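# Setting Up a Small Breakfast Counter: Toaster, Saucepan, Two Bowls

This layout suits a short counter against a wall, with one outlet and no stove in reach. The saucepan is filled and heated elsewhere, then brought back with the lid on.

## Measure first

Mark the working depth from the wall forward. 700 mm is comfortable. Keep at least 200 mm of open counter at the front for plates and a cutting board.

## Place the large items

1. Put the toaster at the back left, controls facing out. Leave 40 mm between it and the wall, and more if the manual asks for it.
2. Put the saucepan on the right with the handle pointing right, parallel to the wall or close to it. A handle that points forward gets caught on sleeves.
3. Stand the food container behind the saucepan. It is light and used once per meal, so the back row is fine.

## Place the bowls

Bowls go in the middle, in front of the toaster and saucepan. Keep them apart so each can be picked up by the rim without touching the other.
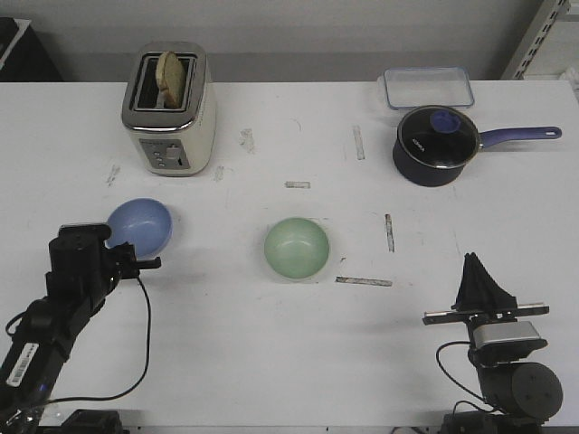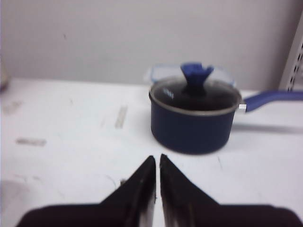
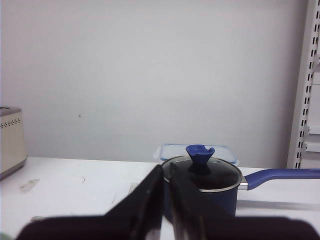 Hiwot Nigatu

The blue saucepan keeps its glass lid on in all three. Lift the lid by the knob and tilt the far edge up first - steam then leaves away from the hand.

## Order of use

- Warm the saucepan contents on the stove and return the pan to its place on a trivet.
- Start the toast. One slice in a two-slot toaster often browns unevenly on the side nearest the empty slot, so turn it for the last part of the cycle.
- Fill the bowls while the toaster runs.
- Move leftovers to the container once they have cooled. Close it before it goes in the refrigerator.

## Cleaning

Unplug the toaster and let it cool before emptying the crumb tray. Old tape residue on a white counter comes off with cooking oil left on for a few minutes, then dish soap. Test a corner first. Avoid metal scrapers - they leave gray lines that are harder to remove than the adhesive.

Wash the lid by hand if the knob is held on with a screw, and check the screw monthly.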